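How do I tell if small "brass" pins are solid or plated?
asked by millpond_boxes

I paid solid brass money for a bag of little pins, and so far all I can say for certain is that they're thin, shiny and gold-colored.
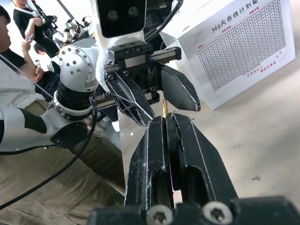 Tomomi Iwasaki reckons anything sold loose by the bag is plated steel until somebody cuts one in half, and that the word "brass" on a label is usually there for the color. I'd heard the same in another thread and didn't want to believe it, but I've cooled on the seller since.

I make small keepsake boxes and I want the pins for the lid hinges. They go into a drilled hole, the lid turns on them, and after glue-up there's no getting them back out without wrecking the corner. The boxes live in bathrooms and on windowsills, so if the pins are steel under a thin coat I'll have orange stains in the maple inside a year or two. It happened with an earlier batch from a different place. Those were called brass too.

The bag is from Gollach and the label says "brass pin, bright." It doesn't say solid. It doesn't say plated either. I wrote to ask and got back one line: "All our brass pins are brass quality." I've read it several times and I still don't know what I was told. There were supposed to be 72 pins in the bag, and there were, so they can count at least.

What I've tried:

A fridge magnet. The pins don't jump to it. It's a weak magnet, though, and it barely holds up a grocery list.

Rubbing one hard with a cloth. No color came off. I don't think that proves anything.

Looking at the ends. They're as shiny as the sides, and that bothers me a little. If these were cut from solid rod, wouldn't the cut ends look rougher?

I've seen people swear by vinegar, by smell, and by dropping them on a plate and listening. I'm doubtful about all three, but I'll be talked into it if somebody can say why it works. I'd like to avoid sending anything to a lab for a bag of pins.

quarterturn

Your fridge magnet is no good for this. Get a strong one, the small silvery kind sold for crafts, and hang a pin from a thread before you bring the magnet near it. A pin lying on a bench can have a bit of pull on it and you'd never notice. On a thread it will swing over if there's ordinary steel inside.

Be careful what you conclude, though. If it swings, it isn't solid brass and you can stop there. If it doesn't swing, all you've done is rule out plain steel. Zinc and aluminum don't stick either, and both get sold with a gold-colored finish. Some stainless won't stick. I've had people tell me flat out that "not magnetic" means "solid brass," and they had the plated zinc knobs to prove it.

So sacrifice one. Hold it in a vise or in pliers with tape on the jaws and file the end with a fine file. Don't polish, just go straight down past the surface and look at the fresh metal under a good lamp. Solid brass is yellow the whole way through. A plated pin shows a gray or silvery middle with a yellow rim, and the rim can be so thin you need a magnifying glass to find it. The color of the middle is what you care about.

On the shiny ends: I wouldn't read much into it. Pins that get tumbled after cutting come out bright all over, and so do pins that get plated after cutting. You can't tell those apart by looking, which is more or less why the question keeps coming up on this site.

Do three or four from different parts of the bag. I once had a mixed bag and the first one I filed happened to be a good one.

I'd also stop writing to the seller in general terms. Ask "is the core brass, yes or no" and ask for the alloy. If they answer with another slogan, you have your answer about whether to reorder.

Dosley

vinegar works. leave it overnight and the fake ones go funny. have done this for years and never had a problem

 comment by millpond_boxes

 Go funny how? And did you ever cut one open afterward to check?

 comment by Dosley

 didnt need to

 comment by quarterturn

 Vinegar will darken or pinken real brass too if you leave it in long enough, and a lacquered fake might come out looking fine. I wouldn't trust it on pins you plan to use.

ketunthorpe_hinges

The file test above is the right one and I'd do it first. I'll add weighing, for the case where you don't want to ruin more than a couple of pins, or where the filed end leaves you arguing with yourself about whether it's yellow or just reflecting the lamp.

One pin on a kitchen scale is useless. Put 25 of them on a scale that reads small fractions of a gram, the pocket kind. Measure the length and thickness of a pin with calipers and work out the volume, times 25. Divide weight in grams by volume in cubic centimeters. Brass should land near 8.5. Aluminum comes out under 3, so you can't miss it. Steel is close to 7.8 and zinc close to 7.1, and on something this thin a small slip with the calipers will eat that whole difference. So weighing is great for catching aluminum and I'd call it weak for the rest. Anyone who says they can tell brass from steel by the heft of a pin in the palm is guessing.

Listening to them ring on a plate: no. Too small. Smell: your own fingers do most of that.

I bought a box of 1,000 from Østergaard a while back on the strength of one good sample, and I still filed a few when it arrived. They were yellow all the way in. I'd have felt silly skipping it and I'm going to do the same with the next box.

One thing you didn't ask. Solid brass can leave a mark in wood as well – dark or greenish instead of orange – if it stays damp. On a bathroom box I'd wax the pin and the inside of the hole and keep glue off both. Solid pins won't fix a box that sits in a puddle.

 comment by millpond_boxes

 Bought a proper magnet and hung one from sewing thread. No swing. Filed 2 from the top of the bag and both look yellow in the middle to me, by daylight and by lamp. I'll do a couple from the bottom before I drill anything, and I've asked Gollach for the alloy. No reply yet.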